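How to Tie a Simple Interrupted Suture

Set up before you open the thread. You need a practice pad, a needle driver, toothed forceps, scissors and a pack of braided suture. Tape the pad to the table so it can't slide, and sit with your forearms supported.

Load the needle two thirds of the way back from the tip. Enter the skin at a right angle, 3 mm from the edge, and turn your wrist to follow the curve of the needle. Come out the same distance from the other edge. Pull the thread through until an 18 mm tail is left.

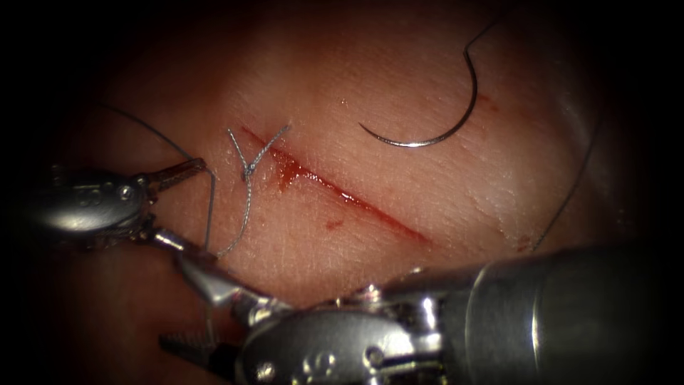
For the first throw, lay the needle driver over the wound and wrap the long end around it twice. Grab the tail, pull it through and lay the knot flat. Wrap once in the opposite direction for the second throw, then once more the first way for the third. Tighten only until the edges touch. If the skin puckers, cut the stitch out and redo it.

Slide the knot to one side of the cut before trimming. Leave short ends on braided thread and longer ones on nylon.

Notes by Jannik Rothe, updated in August. Next page: the vertical mattress stitch.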